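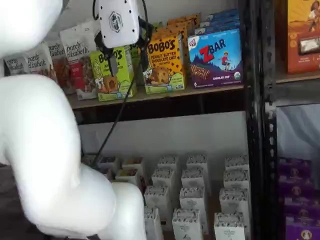
Granola up top with the Bobo's boxes beside it

How do you keep granola pouches standing on an open shelf?
Liya Jemal
I look after the snack shelves at our co-op in Tirau and I love them – two levels, granola and oat bites on the upper one, little boxes on the lower! My trouble is the tall pouches. Boxes sit happily in rows, but once a few bags sell, the rest start to slump. Any favourite tricks?

Dagim Kahsay
Yes! Pinch the bottom gusset open and give each pouch a gentle shake so the clusters settle into the base. Then stand them front to back in a tight row and park your boxes hard up against them as a bookend. We keep 12 pouches on the go at Clultby and they stay up beautifully – I check them at 2 when it's quiet. Same flavour in each row, too, so it's easy to pull the next one forward.

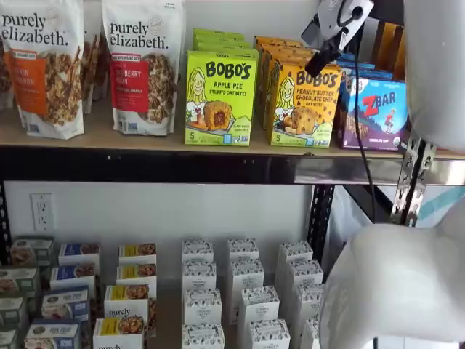 Villalobos
Bookends are fine till someone buys the boxes. Get a clear acrylic divider and be done with it. We use 300 g pouches and the skinny ones still tip over.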